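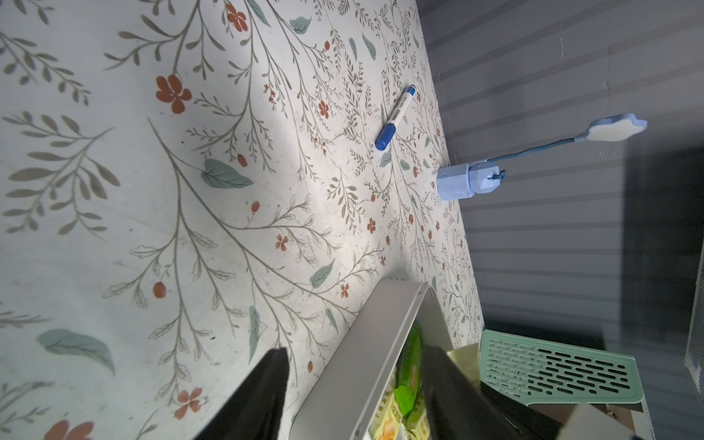

People keep asking me whether a machine can tidy a table yet, so I'm putting my answer in one place. It's a long one. Short version: some of it, slowly, if you set things up for it.

Background for anyone new. I run a small stationery and gift shop with a stockroom in back. For years I've had two chores I would pay to be rid of. One is clearing the counter at close. The other is putting snacks and small stock back in the right bins.

I've been following home robot arms since the spring and in September I finally got time with one. My friend Abimbola Wike works on the software side at a small outfit called Umeo and let me sit in for most of an afternoon.

The job was the kind of thing a ten-year-old does without being asked twice. Snack packets go in the gray bin. The marker goes back where markers go. The desk lamp stays put. Don't knock anything over.

Packets first. These are worse than they look. A bag of chips or crackers has no fixed shape. You squeeze it and the air moves to the other end. Squeeze too hard and you have crumbs, too soft and it slides out.

Shiny wrappers are a separate problem. A glossy green package under a bright light can look white on one side and nearly black on the other. You and I don't notice. The camera does.

Over the afternoon I kept a tally on the back of a receipt. 16 tries at picking up a packet and dropping it in the bin. 11 went fine. Three were dropped on the way. Two never got a grip at all.

For comparison I did 16 myself. It took less time than it took the arm to do two. I'm not fast.

The marker went better. It's stiff, it's the same width most of the way down, and it stays where you put it unless you bump it. If your house was made entirely of markers you could buy a robot today.

Where it got stuck was the angle. A pen lying diagonally has to be turned before it goes in a cup. The arm would pick it up fine, then stop and think, then turn the long way around.

Tablecloths. I had not thought about this one at all. Ours at home is printed all over with stems and red flowers and little buds, and so was the table covering in that room. Small printed shapes are a good test of whether the software can tell a thing from a picture of a thing.

Abimbola says older versions used to go after printed patterns now and then. I didn't see it happen once. I did see it hesitate over a busy patch of flowers, but I can't say that was the reason.

Lamps with bendy necks are a pain. The base is easy to keep clear of. The neck is thin and it could be pointing anywhere, because whoever used it last left it that way. I asked what happens if you tell it to move the lamp. The answer was "we don't ask it to yet." Fair enough.

Bins matter more than I expected. A wide open bin with a raised rim is easy to drop things into. Getting things out is the hard direction. When one packet is lying on top of two others, the arm has to pick from the top, and half the time the one under it comes along for part of the ride.

Baskets with slots in the sides, like the mint green kind you can get anywhere, are good for airflow and bad for grippers. A fingertip can catch in a slot. I'd go with solid sides if you're planning for a machine.

Cost. I priced parts for the shop, used where I could. Arm, mount, camera, a computer good enough to run it: 3623 dollars. My closing chores take a part-timer 25 minutes. I did the math and stopped doing the math.

Oluwaseun Onyeka asked in the replies why not just wait for the Clarkanach kit, which is supposed to come in at 766. I've read the page. That's the arm only. No camera, no software, and you build the gripper yourself. Good for hobby people.

Someone else asked about training it on your own stuff. You can. You drive the arm by hand through the chore, over and over, and it learns from that. The set Abimbola's team made for this one table has 1346 runs in it. Then you change the bins and you need more.

What I'd trust one with now: stiff objects, one at a time, on a clear table, into an open bin, with me in the building. What I wouldn't: anything glass, anything tangled, anything a customer is standing next to.

Would I buy one this year? No. I'd look again when it can do all 16 packets and when I can leave the room.

I'm going back in a few weeks to try it with greeting cards and envelopes, which is most of what I put away. Flat, thin, and they stick together. If you have something you want tested, reply here and I'll bring it if it fits in a tote bag.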